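Getting Through a Dry Summer: Saving Water in the Kitchen

13/05/2021

Our reservoir is low again and it isn't even June. Last year we had 44 days without a drop, then a storm that dumped so much rain in one night it came up through the storm drain and took out my tomatoes. So I've been getting the house ready for both, starting in the kitchen, which is where I was wasting the most (I had no idea until I put a bucket in the sink for a day!).

Start with the bucket. Mine holds 2 gallons and it lives under the faucet while I wait for the hot water to come through. That used to go straight down the drain every single morning. Now it goes on the beans, and in a really bad week it flushes the toilet.

Rinsing vegetables in a bowl is the next easy one. I wash the lettuce first and the potatoes last, all in the same water, and then I carry it out to the herbs. A bit of grit doesn't bother the mint one bit. Pasta water is fine too once it has cooled, as long as you didn't salt it. I always salt mine, so I've started using a smaller pot and just enough water to cover.

For dishes, scrape everything well, wash in one basin and rinse in another. Glasses go first, greasy pans last. I used to rinse each plate under a running tap and I really don't miss it. Let things air dry on the rack and you'll have fewer dish towels to launder as well.
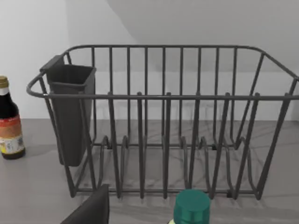 A wire dish rack on the countertop.

If you have a dishwasher, run it full and skip the pre-rinse. Check the filter every couple of weeks. I found a cherry pit and most of a label in ours, and the glasses have come out clearer ever since I cleaned it.

Drips are sneaky. I set a measuring cup under our kitchen faucet overnight and got 16 ounces, all from a worn washer. The new one took me 17 minutes to put in, including the time I spent looking for the wrench. Turn off the shutoff valve first, and put a plug in the drain so you don't lose the little screw.

Now for the opposite problem. Before storm season I fill a few clean jugs with drinking water, write the date on each with a marker, and keep them in the hall closet away from the cleaning stuff. I also move the flour and rice up off the floor of the pantry. After last year I moved the box of appliance manuals up there too, and it has stayed put.

Next on my list is a rain barrel for the back downspout. I'm still going back and forth on the size, so if you've got one you like, leave me a comment and tell me how you keep the mosquitoes out!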